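New loan shelf and sitting corner open at Gresgate

February 2023

I've been promising readers an update on the sitting corner at the Gresgate community rooms for so long that a couple of you have started asking whether it exists. It does! It opened last week, I've been in twice already, and I've sat on everything.

If you missed the earlier bits, the plan goes back to December, when the old reading area at the Flodgate end of the building was cleared out. The carpet went first, then the two brown settees (I won't miss them, though I did once have a very good nap on the longer one). What's gone in is pale from top to bottom, all curved backs and fat rounded arms, the sort of seating you'd expect in a hotel and feel slightly guilty about in your outdoor coat.

The whole lot cost £2,988, and that covers the seating, the cushions and a stack of washable cloths and throws that anybody using the corner can help themselves to. A further £427 came from the Christmas raffle and has been put by for cleaning. Very sensible, when you look at the colour they picked.

Daryna Dovhaniuk chose the fabrics and she is the person to thank, or to argue with. I asked her straight out whether pale upholstery was brave or daft. "Both," she said. "But dark covers hide the dirt and then nobody washes them. With these you see it and you deal with it." I can't fault that, and I speak as someone with navy cushions I haven't looked at closely in years.

Her one rule is that the cloths get folded and put back on the shelf when you leave. Shake it out, hold it by both ends, halve it, halve it again. It's not much to ask, and it does make a difference to how the seats look for the next person.

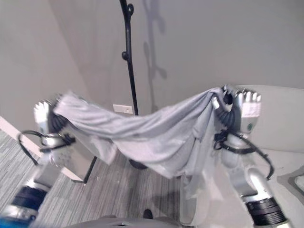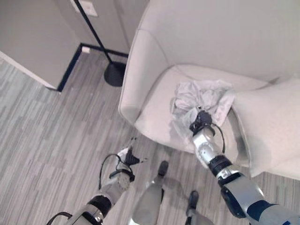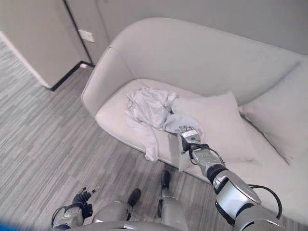

Cloths and pale seats at Gresgate

I'll admit I had my doubts about having loose cloths at all. They slide about, they bunch up behind you and you end up sitting on a lump. But it's a cold building in the mornings and I was very glad of one on my first visit, when I'd only popped in to return a book and stayed until lunch. The cushions are good too — firm enough to lean on, and you can shift them about to suit your back.

Now, the loan shelf, which some of you are going to be more excited about than the chairs. There are 84 items on it to start with, mostly household linen and throws, along with a few sets of curtains that the Matić family passed on when they moved. You can borrow anything for up to three weeks. It's free, you just write your name in the book by the door, and you bring the thing back washed. I've got my eye on a tablecloth for my sister's birthday, so hands off the green one please.

They'd like to get the shelf up to 200 items by the summer. Clean sheets, blankets, towels and throws are all welcome, single or in sets, and they don't need to be new. Anything with a zip or a filling is a no for now, as there's nowhere to store duvets. Drop things at the Flodgate door while the rooms are open and somebody will take them off you.

A few people have asked me about the smell of fresh paint in the corridor. That's a separate job, the door frames are being done, and it should be finished shortly. Mind your sleeves until then.

There's also going to be a mending afternoon run by Dremance, the little alterations shop, once they can agree a date. Bring a sheet with a hole in it or a throw with a loose hem and they'll show you how to sort it out. I'm told there'll be two sewing machines and plenty of thread, but bring your own scissors if you have a pair you like. I'm hopeless at hems, so I shall be at the front.

The sitting corner is open whenever the building is, with no booking needed. Drinks are fine if they've got a lid on. Food stays at the tables — and yes, that includes biscuits, I did ask.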